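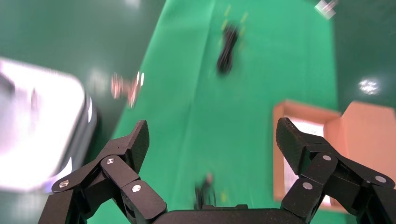

Undallow two-drawer coffee grinder stand: worth the money?

I've had the Undallow stand since December, so I've lived with it long enough to stop being polite about it. Short version: I like it, I'd buy it again, and one of the drawers drives me up the wall.

A bit of background first. Our kitchen is tiny and my coffee things had slowly taken over the bit of worktop next to the kettle. Grinder, filters, two sorts of beans, the scales, a brush I never use (I do use it, but only when someone's watching). I wanted something that would lift the grinder up a little and swallow the rest underneath. I looked at the Botgate one first, which is cheaper and comes in more colours, but my sister has it and hers wobbles when the grinder's going. You can hear it from the hall!

The Undallow is 24 cm wide, so it takes up hardly any more room than the grinder did on its own. It arrived flat, with a bag of screws and a sheet of drawings, and I put it together in 20 minutes with the radio on. The drawings are fine once you notice that step four is printed upside down compared with step three. I didn't notice, so I had the back panel on the wrong way round and had to take it off again – no harm done, but keep an eye out.

What I really love is the top. It has a shallow lip all the way round which catches the grounds before they get onto the worktop, and you can wipe the lot into your hand with one swipe. I used to find coffee in the cutlery drawer, in the toaster, once in a clean mug. Hardly any of that now. It has rubber feet as well, good grippy ones, and it doesn't creep towards the edge the way my old tray did.

Now the drawers. The top one is lovely, slides out nicely, holds a full packet of filters with space left over for the scoop. The bottom one sticks. It's stuck from the first day, and it sticks worse when there's anything heavy in it, which seems a poor show for the bigger drawer. I rubbed a candle stub along the runners (my neighbour Orestis Chatzigeorgiou swears by this for everything, including his shed door) and it did help for a fortnight or so. Then it went back to its old ways and now I do a sort of lift and tug that visitors can't manage at all.

I emailed the shop, Stamatopoulos in Arnville, and got a friendly reply the next morning offering me a new pair of runners. They turned up in a padded envelope and I'm ashamed to say they're still in it. I'll fit them one evening and add a line here if it makes a difference.

The finish has held up well apart from a pale ring where I put a hot moka pot down, and the leaflet does tell you not to do that. The handles came a bit loose after a month or two, and half a turn with a screwdriver sorted them out.

Would it suit a big machine? I doubt it. Mine is an ordinary hand-me-down grinder and it fits with a finger's width to spare at each side. Measure yours before ordering, and remember to measure the height under your cupboards with the lid open too, which I forgot. I have to pull the whole thing forward to fill the hopper.

Four stars from me, and I'd go up to four and a half if the new runners work.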